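Basbridge Support — Ticket log
Posted in December by the Dirkenville site desk
2 comments · 170 views

Issue: simulated sink task stalls at startup on the open-day machine.

Reported 9:40 a.m. by the Vullatstead demo team. The scene loads and the arm holds its start pose. No motion after the run command. Log shows "step limit 0" and the episode closes. Same result on 2 restarts.

Checked the config. The visitor profile had been copied from the Sibiya build, which leaves the step limit blank — the loader reads blank as zero. Set it to 1000 and saved under a new profile name.

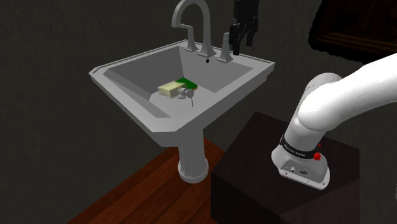
Reran with the new profile. Episode no longer closes at step 0. Physics rate normal, no contact warnings in the log. Left the camera preset alone so the projector view matches the printed handout.

Open item: the reset key still reloads the old profile. Workaround for the afternoon groups is to restart from the launcher between runs. Fix goes in the next build.

Status: pending, priority lowered.

Share (2)
© Basbridge Support | Contact | Back to top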